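Wednesday, October 2, 2019

The open day at Ornuvent started at the loading door, and by the time I got my badge the first group had already gone up the stairs. I caught them on the second landing and I'm so glad I did, as the rooms up there are the best part of the whole building!

Ornuvent fits out small apartments, mostly for landlords, and the upper floor is where they try things before anything gets ordered. Adelino Aguiar took us through (he does the fabrics) and he let us touch everything. We spent almost 40 minutes in the living room alone. I loved how calm it felt, all pale surfaces and soft grays, and then one shot of color. 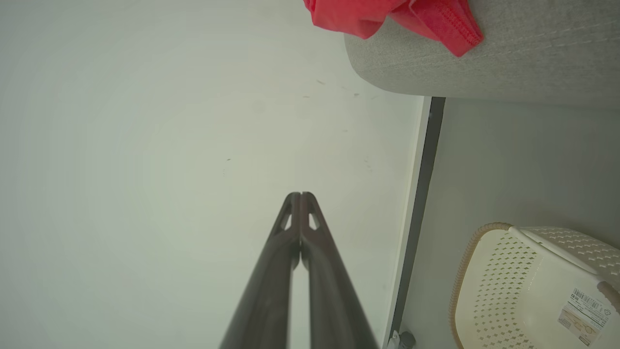

*Coral-red over light gray upholstery, in the Lurura room.*

I kept going back to that red. Adelino told us they had tried a mustard and a dark green in April, and both looked dull by late afternoon. The gray has a fine texture, nice under the hand, and the rounded corner makes such a difference in a tight room – I have bruised my hip on enough square ones at home to know.

After that came the Peixoto room, which is set up for two people sharing, with fold-down desks and a really clever coat rail. Then coffee, then the sewing tables, where a woman was piping cushion edges so fast I couldn't follow her hands. She let three of us have a go. Mine came out wavy and I kept it anyway.

The Tramadance stairs were closed for painting, so I missed the roof. Wear flat shoes, and go up early if you want time with the fabric books.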